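Is a water softener worth it in Skevthorpe or am I being sold to?

Asked in: Home and Garden > Plumbing and heating

We moved to Skevthorpe in April and the kettle furs up in a fortnight. A man from a firm over in Clakness came out on Saturday, dipped a paper strip in a glass of tap water, sucked his teeth and quoted us £1,843 fitted for a Sjöberg softener. If we want the one with the bigger tank it's £2,517. He says it will pay for itself in three years through lower gas bills, less washing powder and a boiler that lasts longer.

I asked him how he got to three years and he said it was "industry figures". I asked which industry and he said water.

There are two of us, one bathroom, a combi boiler that was new when the last people had it put in. We do get scale on the shower screen and the taps look grim by the end of the week. I don't doubt the water is hard. What I doubt is the sum. Has anyone kept their bills from before and after? And is the price mad? The quote runs out at the end of the month, which I also don't like.

Orathai Klinhom

3 answers

Answer 1 (marked as helpful by 13 people)

I've had a softener in two houses and I'd have one again, but the three years is rubbish.

Start with your own numbers. Your water company will give you the hardness for your postcode free on its website, and you should trust that over a strip of paper dipped by someone on commission. Then work out what you spend in a year on washing powder, dishwasher salt, descaler and shower spray. In our house it wouldn't have covered a weekend away. Take off what you'll pay for softener salt, plus the extra water it uses when it flushes itself out, and see what's left. I'd be surprised if it came to much with two people.

The boiler claim is harder to pin down. Scale does coat a heat exchanger and a combi does suffer for it on the hot tap side. How much gas that costs you depends on the boiler, how hot you run it and how bad the scale is, and a salesman can't know any of that from your kitchen table. Ask him to put the saving in writing with the working shown. Mine wouldn't.

What you do get is nicer. Towels, hair, taps you wipe once and leave. If you'd pay for that, fine, pay for that.

On price, get two more quotes from ordinary plumbers and ask for the unit and the labour as separate lines. I paid £1,936 last time and that included moving a pipe run and a new outside tap on the hard side, so yours isn't mad, but it isn't a bargain either. Let the end of the month go by. The offer will come back, they always ring.

I keep a longer page of notes on the house with the plumbing bits near the bottom.

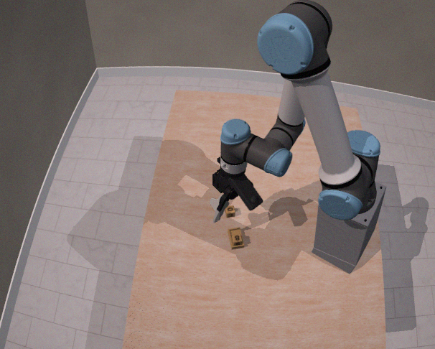 Simulated arm, tray and two cubes.

Things to check before anyone drills a hole:

Where does it go? It needs a drain and space to tip a bag of salt in without taking the cupboard door off.

Is there a separate hard water tap for drinking? Don't let them skip it. Softened water has more sodium in it and some people are told not to drink it, babies' bottles included.

What does your boiler maker say? Some want the heating loop filled with untreated water, and there's usually a line about it in the manual. Read it yourself.

Lauri Honkanen

Answer 2

get one of those magnetic things that clips on the pipe, my brother in law in Clarnach has had one years and swears by it. £30 or so, no salt

Reply from Lauri Honkanen: Has he still got scale in the kettle?

Reply: bit, yeah. but less he reckons

Answer 3

Can't help on the bills as we rent. But we're in hard water too and just descale the kettle with citric acid from the cheap shop, a spoonful in cold water, boil, leave it, rinse twice. Squeegee on the shower screen after every use. It's boring and it works well enough. I'd do that for six months before handing over that sort of money - you've only just moved in and there's bound to be something else that needs it more.

Also check whether the firm fits anything other than Sjöberg. If they don't, they were never going to tell you to buy something else.

Comment from Orathai Klinhom: Thanks both. Found the hardness on the water company site, it's high but lower than he said. Have asked for the savings in writing. No reply so far.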